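Open day at the Grevham workshop

Posted by Emese Bodnár in January
14 comments

I'd been meaning to get to one of the open days at Grevham for a couple of years and finally made it this month. It's a shared workshop at the back of an old industrial block, and the group that works on robot arms there opens up to the public when they have something ready to show. This time it was handling timber. I build furniture at home, badly, so that was enough to get me on the bus.

Doors were at 10 in the morning. Admission was free, with a gold coin tin by the kettle. There was a sign-in sheet, a box of safety glasses, and a short talk about where to stand. Tape on the floor marked how far the arm could reach, and they asked us to keep our bags behind it as well as our feet.

Everaldo Medeiros ran the demonstration. He used to be a joiner and moved over to robotics after his knees gave out. He spoke for maybe ten minutes before anything moved, mostly about why wood is a nuisance. Metal parts come in the same size every time. Timber cups and twists, and two lengths out of the same pack won't weigh the same or sit the same way in the fingers. Their software is called Stisosness, which he had to spell out for us, and its job is to work out where the end of a piece is and how it's lying before the gripper closes.

The task was simple to describe. Pick up a length of timber, turn it, put it down against a stop. A person would do it without thinking. The arm was slower than I expected, with a pause before each grip that made people lean in. Everaldo said they could take the pause out but the number of dropped pieces went up, and he'd sooner have it slow.

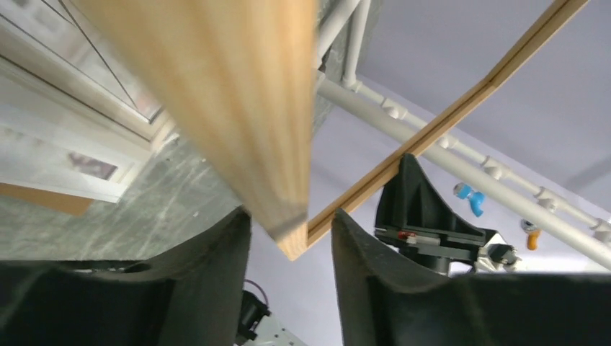 They keep a log of every attempt, good and bad. Over the spring they ran 702 grips on the one job, and 136 of those were failures of one sort or another. I liked that he gave the figure without being asked. He broke it down a bit: most were the piece rotating after it was picked up, some were the fingers closing early, and a handful were put down as operator error, meaning somebody had left the stop in the wrong spot. The thin stuff gives them more trouble than the thick stuff, because it flexes when it's held near one end.

A bloke near me asked whether it could feed a table saw. Everaldo said no, and that he wouldn't want to be in the room if somebody tried. What they have in mind is sorting and stacking offcuts, which is dull work and hard on the back. A small timber yard called Cloutier has been giving them its scrap to practise on. He said about 300 pieces had come through so far and they'd burned the worst of them.

After that we were allowed to have a go with the manual controls. You hold a handset and drive the gripper while watching the camera view on a monitor. I found it hard. The view is so close that you lose track of which way is up, and I kept pushing left when I wanted right. A girl of maybe nine had her turn after me and got her piece picked up and set down on the first try. Her dad had no luck at all.

Lunch was a sausage on bread out in the car park. I had a talk there with a woman who'd come over from Dulter, where there's a similar group with less money. They've been making their own fingertips and going through them quickly. She reckoned the soft ones grip better and the hard ones last, and they haven't settled on anything in between. She'd brought a notebook and had filled a good part of it by lunchtime.

The afternoon session started at 2 and was a repeat for people who had missed the morning, so I stayed for the first part of it and then left. The arm did better on the second showing, or perhaps I'd got used to the pauses.

A few practical things if you're thinking of going. Parking is limited and fills up early. The floor is hard and there are only a few chairs, so wear decent shoes. The toilet is in the next building over and you need to ask for the key. Kids are fine as long as they stay behind the tape. I asked when the next one would be and was told probably autumn, depending on when the new controller arrives. I've put my name on the mailing list and will post the date when I have it.

Shared 23 times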